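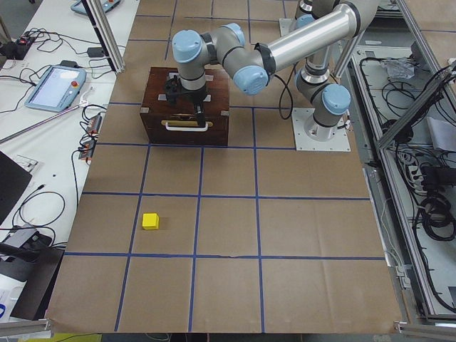
用宏打开CSV，日期的日和月对调了，怎么让它按日/月/年读进来？
改用QueryTables导入，把日期那一列的TextFileColumnDataTypes设成xlDMYFormat，别再用Workbooks.Open直接开csv。已经读错的数据没法靠改单元格格式救回来，要从原始文件重新导。

工单状态：已解决，观察中
提交单位：Toltisbridge 库存组
相关文件：出库汇总.xlsm，Broma导出的csv
优先级：中，月底前要

问题描述（提交人填写）

汇总表跑完日期不对。Gotwood仓的单子，5号3月出的，表里变成5月3号。Maddocks仓也一样。但是有的行又是对的，比如25号的。筛选的时候25号那些又跑到最下面去了，不跟别的日期排一起。
透视表按月分组也不行了，弹窗说选定区域不能分组。
手工双击打开csv，对调的情况又跟宏跑出来的不一样。以前一直好用的，换了新电脑以后才注意到。不确定是不是换电脑的事，也可能早就错了没人看。
急，麻烦快点。

处理记录

2024年8月21日 上午
接单。先要了两个仓的原始csv各一份，用记事本打开看（别用Excel开，开了再存就毁了）。日期写法是 05/03/2024，日在前。没问题，Broma那边导出一直是这个格式，没改过。
宏里是这么写的：

Set wb = Workbooks.Open(fPath)
wb.Sheets(1).UsedRange.Copy 目标区域

后面没参数。基本清楚了。VBA里Workbooks.Open开csv，默认按美式月/日/年去读，跟系统区域设置无关。日小于等于12的，Excel觉得能当月份，就读成另一天的日期；大于12的，读不成，原样留成文本。所以25号看着是“对的”，其实是文本，靠左对齐的那些就是。透视表不能分组也是这个原因，日期列里混了文本。

验证：空白列里写 =ISNUMBER(B2) 往下拉，筛FALSE。Gotwood那份筛出来51行，全是13号以后的。对上了。

上午，稍晚
试一：加 Local:=True

Set wb = Workbooks.Open(fPath, Local:=True)

这个参数是让它按Windows区域设置读。用户机器的短日期是 yyyy/M/d，跟文件里的日/月/年还是对不上，跑出来结果不稳。我这边把区域临时改成英国就正常，改回中文又不行。不能要求每台机器都改区域设置，放弃。
旁注：用户说换电脑以后才出问题，问了，旧电脑当时区域就是英国的，手工双击开csv没事，所以感觉“以前好用”。宏那条路以前对不对，没有旧文件可查，不追了。

试二：OpenText 加 FieldInfo

Workbooks.OpenText Filename:=fPath, DataType:=xlDelimited, Comma:=True, FieldInfo:=Array(Array(1, 2), Array(2, 4))

没反应，列类型完全没生效。想起来了，扩展名是.csv的时候FieldInfo会被忽略，要改成.txt才认。复制一份改名成txt再跑，日期正常。能用，但是每次多一份临时文件，用户目录在共享盘上，有时候没有删除权限，会剩一堆垃圾。先记着当备用。

下午
试三：QueryTables。不用改名，扩展名无所谓。

Sub 导入一个文件(fPath As String, ws As Worksheet)
Dim qt As QueryTable
ws.Cells.Clear
Set qt = ws.QueryTables.Add(Connection:="TEXT;" & fPath, Destination:=ws.Range("A1"))
With qt
.TextFilePlatform = 65001
.TextFileParseType = xlDelimited
.TextFileCommaDelimiter = True
.TextFileTextQualifier = xlTextQualifierDoubleQuote
.TextFileColumnDataTypes = Array(xlTextFormat, xlDMYFormat, xlGeneralFormat, xlTextFormat)
.AdjustColumnWidth = False
.Refresh BackgroundQuery:=False
.Delete
End With
End Sub

几点：
数组按列的顺序来，A列物料编码设文本，B列日期设日月年，C列数量常规，D列备注文本。后面没写到的列按常规处理。
编码那列顺便设成文本，前面的0就不会丢了。用户没报这个，但我看汇总表里编码0开头的都没了，VLOOKUP肯定也对不上，一块改。
BackgroundQuery一定要False，不然还没读完后面的复制就跑了，复制过去是空的。
65001是UTF-8。Broma导出是UTF-8的，不写的话中文备注会乱码。要是哪个仓换了别的编码再改这个数。
.Delete只删查询连接，数据还在表里。不删的话跑多了连接越积越多，文件变大打开变慢。用户这个文件里已经有一堆旧的，在 数据 - 查询和连接 里看得到，顺手请了。

下午，回复提交人
新版宏发过去了，放在原来的共享目录，文件名没变，旧的加了后缀_old。操作步骤：
先关掉所有打开的csv
打开出库汇总.xlsm，启用内容
点“重新导入”按钮，原来的“合并”按钮先别用，还没换掉
导完看B列，全部靠右就对了
透视表右键刷新，再重新按月分组。分组可能要先取消再建一次
3月的数据也要重导，之前的已经错了，只改显示格式没用，底下的序列值就是错的那天

提交人回复
跑了，报错。运行时错误1004，点调试，黄的那行在第70行，.Refresh那里。Maddocks的能导，Gotwood的不行。

下午，继续
看了第70行，代码本身没问题。要了完整路径，Gotwood的文件夹在csv前面多了一个空格，“ Gotwood”，拼路径的时候宏里写死了没有空格，自然找不到。Workbooks.Open那版是用Dir循环找的，所以没暴露。
加了一句判断，找不到就提示，不往下跑：

If Dir(fPath) = "" Then
MsgBox "找不到文件：" & fPath
Exit Sub
End If

文件夹名让用户自己改掉空格。改之前确认过没有别的表链接到这个路径。

提交人回复
改了，能跑了。日期看着对了。透视表能分组了！但是有一个问题，备注里有的行断成了两行，下面那行数量是空的。

下午，继续
备注里有人按了回车。csv里换行虽然包在双引号里，QueryTables导文本还是会当成新的一行断开，这是它的老毛病，Workbooks.Open倒是不会。没有参数能关。
两个办法：
一，让Broma导出时把备注里的换行去掉。导出模板里有个“去除换行”的勾，问了管理员，能勾，但要走申请。
二，导入前用代码先洗一遍，逐字符读，在引号里面遇到换行就换成空格，写到本地临时目录，再导入临时文件。

先用二顶着，等一批下来再撤。核心部分：

For i = 1 To Len(s)
ch = Mid(s, i, 1)
If ch = """" Then inQ = Not inQ
If inQ And (ch = vbCr Or ch = vbLf) Then ch = " "
Mid(s, i, 1) = ch
Next i

注意别写成 out = out & ch 那种拼法，文件大了慢得离谱，第一版就是那么写的，跑了快一杯茶的功夫。直接用Mid语句原地替换，很快。长度不变所以可以这么干，\r\n会变成两个空格，无所谓，备注又不参与计算。
读写用ADODB.Stream，Charset设utf-8，Open语句那套读中文会坏。临时文件放Environ("TEMP")，本地的，有权限删，导完Kill掉。

复测
两个仓重新导，ISNUMBER那列筛FALSE，没有了。断行没有了。编码前面的0在。随便抽了几张单子跟原始csv对，日期一致。
透视表的源区域顺便改成了表格（Ctrl+T），以后加行不用再手动拉范围。

提交人回复
可以了，谢谢。另外问一下，之前已经发出去的那份报表怎么办？里面就是错的日期。

回复
那份要重出。错的行改不回来的原因：日期对调的那些，理论上可以用公式 =DATE(YEAR(B2),DAY(B2),MONTH(B2)) 换回去，文本那些用 =DATE(RIGHT(B2,4),MID(B2,4,2),LEFT(B2,2))。但如果有人中间手工改过几行，公式会把改对的又改错，分不出来。有原始csv就重导，省事。
csv在Broma里保留30天，过期的要去归档里找，3月的已经在归档了，提交人自己有权限。

遗留
“合并”按钮还指向旧宏，下次一起换，先把按钮灰掉了
Broma“去除换行”申请已提，等批
_old文件确认不用以后删
换行清洗那段，如果备注里引号本身不成对，会从那行开始全乱。目前的文件里没碰到，碰到再开单，附原始csv，不要附用Excel存过的

同类问题自查（给后面接单的人）
日期列有的靠左有的靠右：十有八九是这个
只有13号以后的是文本：就是这个
全部都是文本：多半是列前后有空格，或者导出时加了撇号，另查
日期差四年零一天：1904日期系统，跟本单无关，看 文件 - 选项 - 高级
手工双击和宏跑出来不一样：双击走区域设置，宏默认走美式，先看Local参数有没有写

工单转观察，下个月导完没问题就关。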